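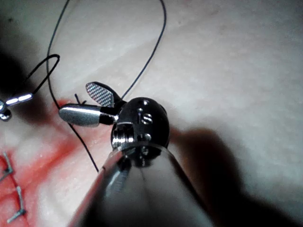
*Jaws open, 3/25/19*

Ok so quick one before I have to go rinse nets. Lots of people asked how the marsh season is going and I keep saying "fine" and not elaborating, so — elaborating.

We're three weeks into sampling at Rendham. Ten plots, same as last year, five on the creek side and five up against the old levee. Each one gets a throw trap, a water sample and a soil core. The creek side is easy. The levee side is a mile of mud up to the thigh and I've now lost one boot for good. It's down there somewhere in plot 7. Future archeologists, you're welcome.

The main question is still the killifish. Do they use the levee plots when the water drops, or do they all just pile into the creek and get eaten by wading birds. My advisor thinks creek. I think levee, at least for the small ones. Small bet on it (lunch).

Numbers so far: 1495 fish measured, which sounds great until you remember I said 3000 in the proposal. Halfway-ish! With less than half the money left! The Hemamdale grant covers gas and vials and not much else, and the truck is drinking oil again.

Also the size data is weird. Creek fish are bigger, fine, expected. But plot 4 keeps giving me nothing but tiny ones, and plot 4 is creek side. I went back and checked the mesh on that trap twice. No holes. Checked the labels too, becuase last year I swapped two jars and didn't find out until the fall. Labels are good. So either there's something going on with the bottom there — it's softer, more shell bits — or the big ones are hanging out under the cut bank where the trap can't reach. Going to try a minnow trap along the bank next trip and see.

Salinity was 10 at every creek plot on the last round. Every one. I don't trust it. Recalibrated the meter at home on the kitchen counter and will run it again.

Other stuff, no order:

- The Vasiliu talk went ok. Twelve minutes, ran over, skipped my best slide. Got a good question about whether I'm stressing the fish by measuring them in the field and I did not have a good answer. Writing one now.
- Public day at the Brenus center is coming up at the end of March and I said yes to a table. Need to figure out a tank. And a tablecloth?? Last time kids mostly wanted to touch the mud so I'm bringing a bucket of mud.
- Read a paper on otoliths until 1 am. Ear bones of fish, they have rings like a tree. Want to do this for plot 4 so bad. Each one is the size of a sesame seed and you have to sand it down by hand.
- Saw a rail! Heard it first, then it walked right across the boardwalk like it was late for something. No photo, hands full of trap.

Things I'd tell myself from a year ago: buy the more expensive waders. Write on the jar AND on the lid AND put a slip of paper inside in pencil. Eat before you go out. Tide tables are for the inlet and Rendham runs 85 minutes behind, so stop showing up at dawn and sitting in the truck.

If anyone has an old 20 gallon tank they don't want, with a lid, please email me. Would come get it this week. Also size 9 boots, left foot only.

Ok nets. They smell terible. More after the next tide.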